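Dureté de l'eau et détartrage : mes réglages après un an

Publié dans Maison, Notes techniques

L'eau du réseau sort chez moi à 32 degrés français. À ce niveau, une bouilloire se couvre de dépôt en quelques jours et les verres sortent voilés du lave-vaisselle. J'ai donc repris la question depuis le début, bandelettes et carnet à l'appui.

Premier point : la dureté totale (TH) ne suffit pas. C'est le titre alcalimétrique complet (TAC) qui renseigne sur la part susceptible de précipiter à chaud. Les deux valeurs figurent sur le bulletin d'analyse affiché en mairie.
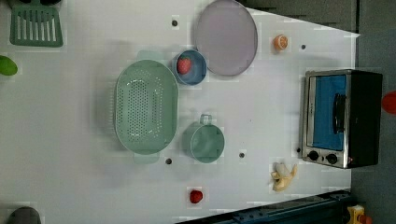
Le réglage du lave-vaisselle vient ensuite. Le mien était resté sur la position d'usine, prévue pour une eau moyenne. Je l'ai monté de deux crans et j'ai rempli le bac de sel régénérant – du sel en pastilles, jamais du sel de table, dont les additifs encrassent la résine. Les pastilles « tout en un » contiennent bien un agent anticalcaire, mais leur notice fixe une limite de dureté que mon eau dépasse.

Pour la bouilloire, j'utilise de l'acide citrique à froid : deux cuillères à soupe par litre, trente minutes, rinçage abondant. À chaud et à forte concentration, on risque de former du citrate de calcium, peu soluble et plus pénible à retirer que le tartre initial.
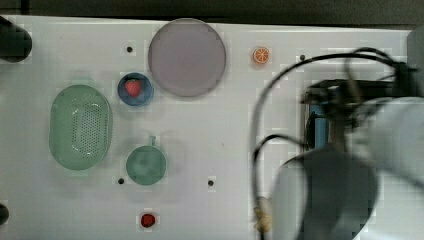
Naheed Durrani objecte en commentaire que le vinaigre blanc fait le même travail pour moins cher, à condition de le laisser agir une nuit. C'est exact sur l'inox. Je l'évite sur les joints en caoutchouc, qui supportent mal les contacts répétés, et l'odeur persiste.

Reste la carafe filtrante. Mesure faite un mardi, cartouche neuve : TH ramené à 12. La valeur remonte ensuite au fil des litres, et je n'ai pas encore assez de relevés pour tracer une courbe correcte.

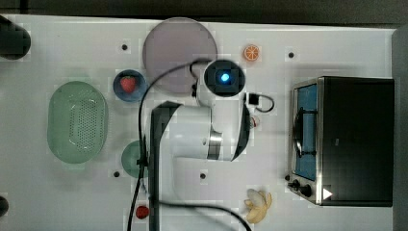
Assiette, bol bleu et passoire vert pâle.

Prochaine série de mesures en mars, avec un test au goutte-à-goutte à la place des bandelettes, dont les paliers sont trop larges pour ce genre de suivi.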